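Nuvcombe open day clips: read me first

14 shares · 3 comments

Hi all, this is the folder from our open day at Nuvcombe. I put it together on 2022-11-26 while it was still fresh, so excuse the typos. There are 47 clips in here, all of the jewellery-sorting task, and 2421 stills pulled out of them. Names go site, task, clip number. Please don't rename anything (looking at you, Lindham crew!).
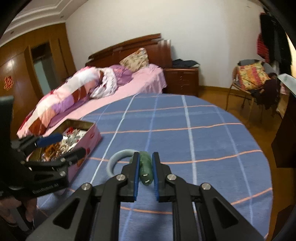
Jewellery was Miyuki Kinoshita's idea and I reckon it's the best task we've shown anyone. It's fiddly, it's shiny, and every visitor wanted a go. You work with two grippers, one per hand, and the blue pads do all the holding, like on that glossy green piece pinched between them over the plaid cloth. See-through green stuff is a right pain for our Plekora tracker, so I've tagged those clips "glossy" in case you want to skip them (or go hunting for them).

The labels are pretty basic: pick, hold, place, drop. I did 26 clips myself and Miyuki did the rest. Where we couldn't agree I left both labels in, separated by a slash.
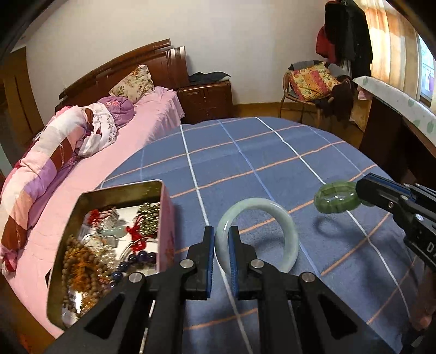 Bangle on its edge between the pads, dark green bracelet up in the air on the right, open tin on the left.

Still to do: the colour correction, plus a proper split. I'm hoping to get to both in December.

Comments (3)

katayama_lab: Had a ball at the demo! Are the slash labels in the stills too?

Miyuki Kinoshita: Nope, clips only for now.

rowan: Clip 17 won't open for me, can you re-upload it please?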